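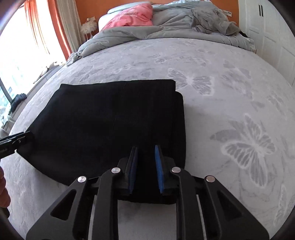 Caring for Clothes at Home, Unit 3: Folding Dark Knits and Fleece
Course handout, 18 January 2024
Grulard Evening Classes

Welcome back! This is my favorite unit of the whole course, and I know how that sounds for a class on folding sweaters. But dark, soft, stretchy clothes are where good folding really shows. A cotton shirt will hold almost any crease you give it. Fleece springs back, knits slide around, and black hides its own seams, so you have to find your edges by touch. Once your hands know where they are, it's a lovely thing to do.

Words we use in this unit

Body: the part of the garment from shoulder to hem.
Center line: the line from the middle of the neck to the middle of the hem. Find it with your fingers before you fold.
Bundle: the finished fold, a rectangle with soft corners.
Front edge: the smooth folded side that faces you on the shelf.
Layer side: the side where you can see the folds stacked up.

Where to fold

A made bed is a great place to work. It gives you room for both sleeves, and a pale cover makes the outline of a black garment easy to read. If the cover has a raised pattern, smooth the garment outward with a flat palm so it isn't riding on the bumps. A soft mattress does sink under your hands (mine is terrible for this), so press gently and check the bundle from the side when you're done.

The basic fold

1. Close any zipper and empty the pockets.
2. Lay the garment face down with the hem toward you.
3. Smooth from the center line out to the sides, then down to the hem.
4. Bring one side in to the center line and lay its sleeve straight down the body.
5. Do the same on the other side. The two sides should meet without overlapping.
6. Fold the hem up a third of the way, then fold again to the neck.
7. Turn the bundle over and square the corners with the sides of your hands.

Don't chase razor-sharp corners! Knits and fleece want to be rounded, and pressing hard only leaves marks. A faint crease down the middle of the top is fine too and will relax when you wear it.

Thick and thin

The Para fold from Unit 2 (halves, then thirds) works beautifully on thin knits. For anything heavier than 400 grams, stay with the basic fold above, or the bundle gets so tall that it topples. Garments under 250 grams can be folded once more and stored standing up in a drawer, layer side down.

Lint

Dark fleece picks up everything. Brush before folding, always in one direction, and shake the cover out first. I fold my black things before my towels, a habit I learned the hard way.

Practice before Unit 4

Fold the same dark garment five times in a row, opening it fully each time. Then try it once with your eyes closed. Really, do try it, it's so much fun, and you'll feel the center line better than you ever saw it. Bring one thick garment and one thin one to the next class, plus your lint brush. We'll be in the Cernunis room again, where the long tables are.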